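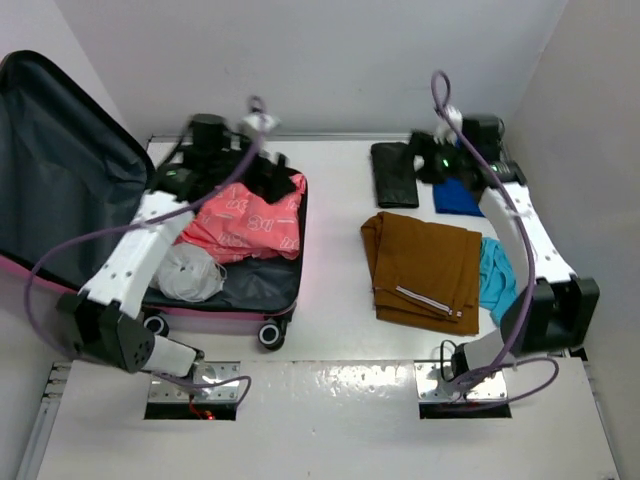 Rūta Pärn wrote to say that gapless playback had worked fine for her all along, and that my March post blaming the player was wrong. She runs the same server version as I do, on the same small computer, and hears no break between tracks on a live album. I hear a short tick, almost every time, on the same album.

She was right about the player. I have spent several evenings on this and the fault is in my files, plus one setting on the server that I had forgotten changing.

My setup, for anyone who skipped the earlier post: a fanless computer in the hall closet holds the music and runs the server. A Grosen streamer in the living room pulls from it over a wired connection and feeds an outboard converter by coaxial cable. There is a second streamer in the kitchen, an old Mandby with a cracked volume knob, on wireless. Both play FLAC natively. Both are supposed to be gapless.

The tick happened on the Grosen and on the Mandby. That should have told me something in March. Two players from different makers, with different decoders, had the same fault at the same spot, and I still wrote six paragraphs about buffer handling in the Grosen firmware.

What I did this time was take the network out of it. I copied two adjacent tracks to a laptop, decoded both to WAV, joined them end to end with no processing, and looked at the join in an audio editor. The waveform dropped to zero and came back. The gap was there before any player had touched it.

A CD sector holds 588 stereo samples. A track ripped from a CD should have a length that divides evenly by 588, and mine did not. The first track ended in a run of zeros, and the total was off by a figure that matched nothing on the disc. So these were not straight rips. At some point I had made MP3 copies for the car, lost the originals in a drive failure, and later converted the MP3s to FLAC so the library would be all one format. I have no memory of doing it, but the file dates agree with the drive failure.

MP3 encoders add padding at the start and the end of a file. A good decoder reads the encoder's tag and trims the padding off. The converter I used back then ignored the tag and wrote the padding out as silence, and the FLAC kept it faithfully. A spectrum plot confirmed the rest: everything above 16 kHz was gone.

I ran the length check across the whole library with a short script. It flags any 44.1 kHz file whose sample count does not divide by 588. Downloads sometimes fail it for innocent reasons, so I checked the flagged albums by hand. The final list was 41 albums. I still own most of the discs, and I am re-ripping them a few at a time, with read offset set correctly for the drive and the results compared against a checksum database.

The server setting was separate. I had turned on a crossfade of one second for the kitchen, for a party, and had applied it to all players by mistake. On the Grosen the crossfade was ignored for FLAC but forced the server to transcode, which explains the processor load I complained about in the same post. Turning it off brought the load back down, and seeking inside a track is now immediate.

Elīna Avotiņš asked in the comments whether I would still recommend the Grosen. Yes, with the same reservations about the display, which is too dim to read from the sofa. The remarks about its buffer are withdrawn, and I have put a correction at the top of the March post.

Her other question was about the coaxial cable. I have tried two and could not tell them apart. The one in use came in the box with a Gikeo disc player that has since died.

Remaining work: 16 albums where the disc is missing or too scratched to read. Three of those are sold as lossless downloads. For the others I will trim the padding and mark them in the comment tag as coming from MP3, so that I do not go through this again. The script needs some tidying before I post it — it currently falls over on file names with a question mark in them.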